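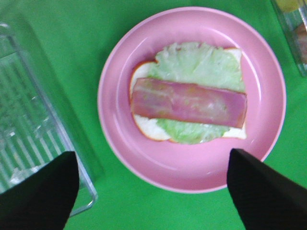 Witow桌面机械臂项目进入三明治组装调试阶段

本站讯 Wurnenen共享工坊近日对外通报，工坊会员自主搭建的桌面机械臂项目Witow已完成整机装配，转入连续操作调试。现阶段的主要任务为三明治组装，即由机械臂从透明塑料盒中取出面包片、生菜和火腿，在粉色圆盘内逐层叠放。有关工作自11月起在工坊二层的公用操作间进行，场地面积约41平方米，与木工区、焊接区分隔使用。

项目由来

Witow最初是工坊会员在家中开展的业余制作。早期样机安装在书桌一侧，受桌面刚度和供电条件限制，只能完成单个积木的搬移。项目迁入工坊后，底座改为螺栓固定，线缆重新敷设，控制箱移至桌下，并在操作位旁增设急停按钮。工坊为项目提供场地、常用工具和基本耗材，会员自行承担其余部件的采购。

按照项目组公布的账目，整机材料预算为3097元，实际支出3539元。超支部分主要用于更换肩部减速器，以及补购一批屏蔽线。项目组表示，原减速器在低速运行时存在明显回差，末端定位重复性达不到叠放操作的要求，经讨论后予以更换。拆下的减速器已交工坊零件架，供其他会员登记领用。

末端与控制

末端执行器采用会员小组Jaidee设计的两指夹爪，指体为哑光黑色，指面平直，前端收窄，便于在盘沿附近取放薄片类物品。夹爪上方装有小型摄像头，用于近距离观察夹持位置；操作区另设固定机位，用于记录桌面整体布局。两路画面与关节数据统一写入同一时间轴，供操作人员事后比对。

控制部分沿用Pravier程序，由项目组在工坊内部维护，目前使用的是第2版。与前一版相比，该版本调整了夹爪闭合时的限力方式，并允许操作人员在任一步骤中断动作，经确认后从中断处继续执行。项目组说明，上述功能系根据家庭和工坊的使用条件设定，操作期间须有人在场，不得在无人值守的情况下运行。

操作任务与台面布置

三明治组装被选作现阶段任务，主要考虑其步骤清楚、物品厚薄不一。面包片有一定厚度，夹取位置较易判断；生菜边缘起皱，轮廓不规则；火腿为长条状，放置时需要控制方向。各层叠放后如有偏移，将直接影响后续一层的落点，因此适合用于检验定位误差的累积情况。

台面统一铺设绿色桌布，圆盘置于中间，透明塑料盒分列左右。
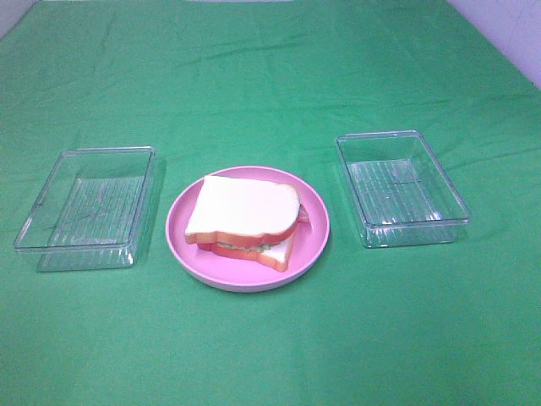
项目组要求，每轮操作开始前应由值班会员核对圆盘和塑料盒的位置，允许小幅偏转，但不得超出夹爪的可达范围。桌布出现较大褶皱时应先行抚平，以免盒底翘起。前期调试中曾发生夹爪碰触盒壁、带动塑料盒移位的情况，项目组其后提高了夹爪进出盒口的高度，并将横向移动速度下调。

关于叠放质量，项目组暂定以上层面包不滑落、夹层物品不脱出盘外为合格。上下两片面包之间存在角度差，或夹层边缘少量外露的，均如实记录，不作返工处理。会员中对此有不同意见，部分会员主张增加对齐要求，认为现行标准过于宽松；项目组答复称，对齐指标拟在腕部标定完成后另行讨论。

尚待解决的问题

据通报，目前较为突出的问题有两项。其一，透明塑料盒壁面反光，腕部摄像头在部分角度下难以准确识别盒口边缘，需由操作人员手动给定入盒位置。项目组已试用遮光板，因其占用夹爪活动空间，暂未保留。其二，夹取生菜时偶有夹空，重新夹取时又易将相邻物品带起。Jaidee小组正在试制带浅纹的指垫，外形尺寸与现有夹爪一致，安装时无需改动指体。

此外，腕部线缆在末端大角度旋转时与外壳存在摩擦，现以编织套管临时防护。工坊设备管理方面要求项目组在下一次检查前提交正式的走线方案，临时防护期间，腕部旋转范围由程序加以限制。

开放与登记

调试期间，二层操作间实行预约进入。工坊会员可在前台登记后旁观，进入操作区域须佩戴护目镜，长发应束起，不得将手伸入机械臂活动范围。非会员参观暂不受理。项目组每晚七时后停止操作，由当班人员切断控制箱电源，将桌面物品归位，并填写交接记录。

Witow的结构图纸和装配说明已存放于工坊资料柜，会员可在馆内查阅或自行抄录。Pravier程序的配置文件须向项目组申请，领取时应注明所用电机型号及供电方式。拟在家中自行搭建同类装置的会员，可携带部件清单到工坊参加装配答疑，具体时间以前台公告为准。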